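Buying hand-held grippers for a table-top job: what to sort out before you spend

September
By the Serby workshop page

Start with the table! 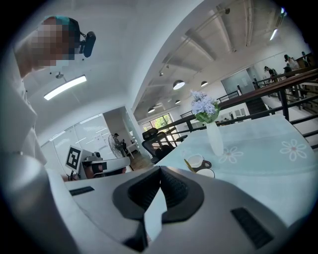 I mean it – before you look at a single catalogue, decide which table the work will happen on and measure it, along with the gap behind each chair. Grippers are bulkier than people expect, and someone has to lean over and turn their wrists while holding them. Put a mug and a vase out, pick up something long like a wooden spoon, and have a go at moving it all about. You'll learn more in ten minutes than from any spec sheet.

Next, buy in pairs. We priced 2 to begin with and wished we'd asked for 4, as the price per tool dropped nicely at that point. Our Bunari quote had the jaw pads listed separately, so read to the bottom of the page! Soft pads are the part that wears, and I'd put 6 spare sets on the first order. Stollach will also split a pack if you ring them.

Keep a bit back for the dull stuff:

Printed marker cards, plus stiff backing. Curled ones are a pain.
A decent charger for every tool, and a shelf where they all live.
Crockery you don't mind losing. I set aside 50 for charity shop cups and saucers and had great fun spending it.

Check the lighting at the time of day you'll be working. A big window is lovely in the morning and a nuisance by four o'clock, so a cheap blind may do more good than another lamp.

Ask to borrow before you buy, too. Suominen lent us a set for a fortnight, and we found out which grip suited small hands (the narrower one, by a mile). Write the weight of each tool on your list – an hour with a heavy one feels very long, and I'd happily pay more for a lighter body.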